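Jorkgate Storage Room Collection: Data Card and README
September
By Samina Bhutto

Purpose of this document

This data card accompanies the Jorkgate Storage Room Collection, a set of photographs and written records concerning the storage and packing of household goods in a single domestic building. It sets out what the collection contains, how the records were prepared, and the conditions under which they may be used. Readers who intend to work with the written records alone should still consult the section on naming, as the terms used there differ in places from ordinary speech.

The collection was prepared by the Household Goods section at Paracha and is maintained by the same section. Siv Aasen is responsible for corrections and for the release of new versions.

Contents

The current release holds 1768 records. Each record consists of one photograph and a short text entry giving the room, the main objects and any packing material in view. A further group of records is awaiting review, and the next release is expected to hold over 2000.

The records are divided into four groups:

- Group A: shelving, cupboards and cabinets
- Group B: large flat items, including panels, screens, mirrors and table tops
- Group C: packing material, including bubble wrap, card, paper and plastic bags
- Group D: small loose items found on floors and worktops

A photograph may belong to more than one group. In such cases the text entry lists the groups in alphabetical order, and no group is treated as the principal one.

Rooms covered

Records were made in three rooms: the kitchen, the back passage and the store. The store has the greatest share of the Group B and Group C records, as it is where goods are kept while the kitchen is being refitted. Items were recorded where they stood - no cupboard was emptied and no floor cleared for the purpose.

Large flat items are entered by their visible surface and colour unless their use is clear from the photograph. The record reproduced in this section is held under Groups A, B, C and D. Its entry reads: "Black glossy glass panel, upright on its edge, thin white-silver rim at left. Tall white cabinet wall behind. Bubble wrap and crumpled clear plastic bags to the left. Pale grey floor tiles, long dark grey mat with white border line." The panel is not assigned to a type of appliance or display, and the contents of the bags are entered by colour only, as reddish and white.
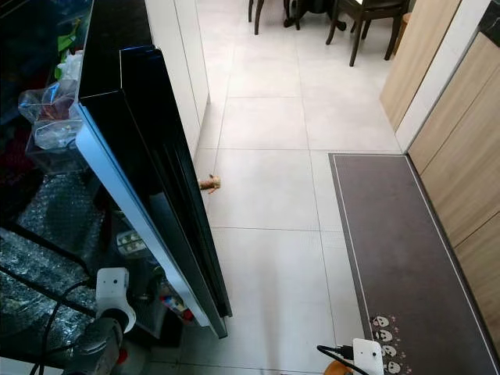
Naming of objects

Names are taken from a fixed list. Where an object does not match any name on the list, the entry gives its shape and colour. A small tan object of cylindrical form, for instance, is entered in exactly those words. Recorders were asked not to guess at the maker, the material or the owner of any item.

The following terms have a particular meaning in this collection:

"Panel" means any large flat item whose use is not stated.
"Wrap" means bubble wrap only. Cling film and brown paper have their own names.
"Mat" means a floor covering that can be lifted by one person. Fitted carpet is entered as "floor".
"Connector" is used for small joining pieces of any kind, whether for cable, pipe or furniture.

Storage crates are named by the label on the crate list, where one exists. The two labels in use are Oltex and Terberg, which refer to the upper and lower shelves of the store respectively. They have no other significance and should not be read as a description of what the crates contain.

Checking

Every entry was read by a second recorder, who had the photograph but not the first entry. Differences were settled at a meeting held each Wednesday. Most concerned the boundary between Groups C and D, in particular whether small pieces lying among packing material should be listed separately. The present rule is that they are listed whenever their colour can be made out.

Known limits

Dark and reflective surfaces are difficult to describe consistently. Streaks and reflections on glass have been entered by some recorders and omitted by others, and these entries have not yet been brought into line. Objects in deep shadow may be missing altogether.

The collection covers one building and should not be taken as a guide to household storage in general.

Use and corrections

The records may be used for study and teaching, provided that the name of the collection and the release are given. Corrections should be sent in writing to Siv Aasen at Paracha, quoting the record number and the group. Accepted corrections appear in the following release, with the earlier wording kept in the change list.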